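**Skergate kitchen swap is back on, and it's bigger**

April 25, 2022

So I finally got the word from Fouzia Arain this morning, and I'm pretty thrilled - the Skergate kitchen swap is happening again! Last time we had 164 people through the door, and I came home with a bread pan I use every single week.

The new spot is the old Statell showroom on the hill, which has way more room than the church basement (and parking, hallelujah). Doors open at 10 and it costs $2 to get in. Kids are free. Bring anything clean that still works: pans, racks, stools, small appliances, that fondue set from your aunt. Cabinet doors and countertop offcuts are welcome this year too, so if you've just remodeled, please don't haul it all to the dump. 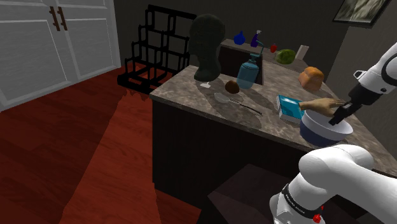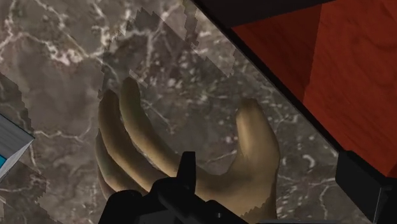 Radu Ghiță is running the repair table again. He fixed 21 toasters and lamps last spring, and he tells me he's brought in Parveen Orakzai to sharpen knives - wrap yours in a towel, please, she was very firm with me about that. There's no charge, but a jar will be out for the library roof. The roof fund needs another $600, and I'd love to see us get there in one afternoon.

If you want a table of your own, call Fouzia at the library before the end of April. I'll be the one near the door with too many mugs to give away.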